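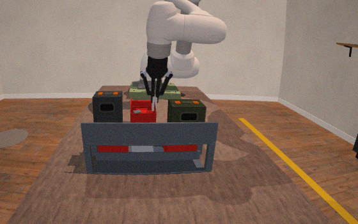
2 min read

Who Eats Lunch Where: A Study of Seating at Nandside College

Our group set out to learn why the Nandside lunch room feels full when it plainly isn't. We handed out 250 surveys in April and got most of them back, a few with gravy on them. The main complaint was the long tables. People sit at the ends, put a bag beside them and defend the middle with a jacket.

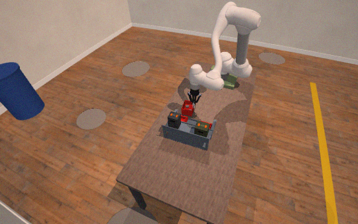

Fig. 1. Long table, wood-plank floor.

We compared this with the Tostundale campus, which swapped its long tables for small round ones. Students there told us they liked the round ones better, then complained that they could never find one. Over the term we logged 2638 sittings at Nandside and 3189 at Tostundale, so the grumblers are at least turning up.

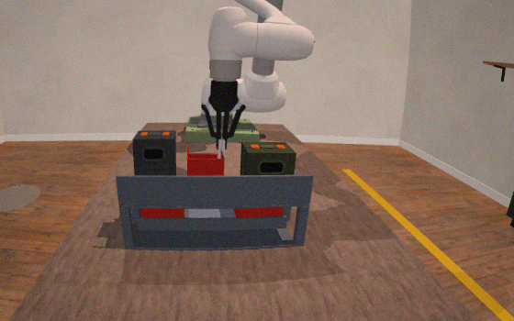

Fig. 2. Table with wood grain, three containers towards the back.

Price was our next question. Michiels quoted us for round tables, and the figure ended that part of the project fairly quickly. Julenetti never wrote back. Our teacher suggested we look at behaviour instead, as behaviour is free.
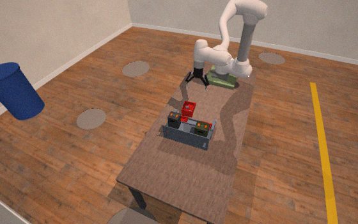
Strangers will share a table if they don't have to look at each other. Our survey was clear on this, and so was every lunch hour we sat through with a clipboard. A long rectangular top like the one in the picture gives you two long sides, and most people who picked a side wanted the one facing the door. We tried taping paper place markers down the middle. They lasted 2 days, and one came back with a phone number on it. We recommend more markers and stronger tape.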